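Dorna Boardroom Recorder
For trustees, regents and anyone else who has to meet in public

Wustton Governance Supply – Item 1769
Price: $565 (campus purchase orders accepted)

Every university board has a moment when somebody asks who voted for that. The Dorna is a tabletop meeting recorder with a voting log, and it answers the question faster than the board secretary can find the right binder. Some boards consider this a benefit. We sell to the others as well.

The unit sits in the middle of the table and records every open microphone on its own track, so two trustees talking over each other can be told apart later. Votes are entered at the chair's keypad and stamped with the time. Abstentions are logged as abstentions, even when the member was only out in the hallway taking a call.
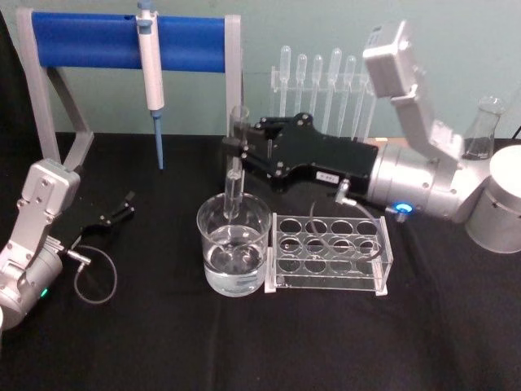
Closed session is handled by a physical key. Turn it and recording stops, a red light comes on, and the log notes the time you went in and the time you came out. There is no software setting for this and no way to do it from a phone. We had requests for one. We read them with interest.

What comes in the box
Dorna base unit
10 gooseneck microphones
Chair's keypad
Two closed session keys (please do not keep them on the same ring)
Power supply and a cable long enough for a real boardroom
Printed guide, large type

Storage and records
The base unit holds 762 hours of meetings, or one presidential search. Files export as plain audio with a text log that opens in anything. If your campus already uses the Arango records system, the log drops straight in with agenda item numbers attached. If it uses a shared drive called "Board Stuff NEW," that works too.

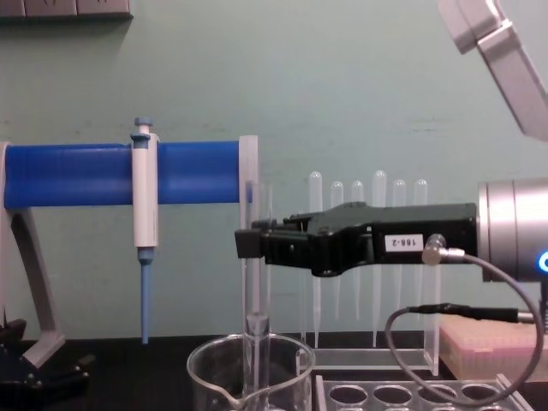

Hiring votes
The July update added a recusal button. A member who steps away from a personnel item presses it, and the microphone at that seat goes dead until the item closes. The log shows who recused and for which item. It does not record why, and we suggest your minutes do.

Options
The Posa mic pack adds more seats for faculty and student representatives. Posa microphones have the same volume as the trustees' microphones, and yes, we have been asked.

Rack mount and travel case are sold separately. The travel case is popular with boards that hold retreats.

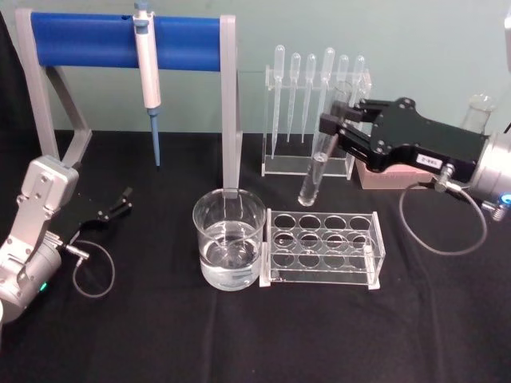
Micropipette on a stand with a blue padded bar

Shipping and returns
Orders ship from our Wustton warehouse in three business days. Unused units may be returned within a month. Used units may be returned once erased, after your counsel has told us in writing that erasing them is fine.

Page updated 16 Feb 2022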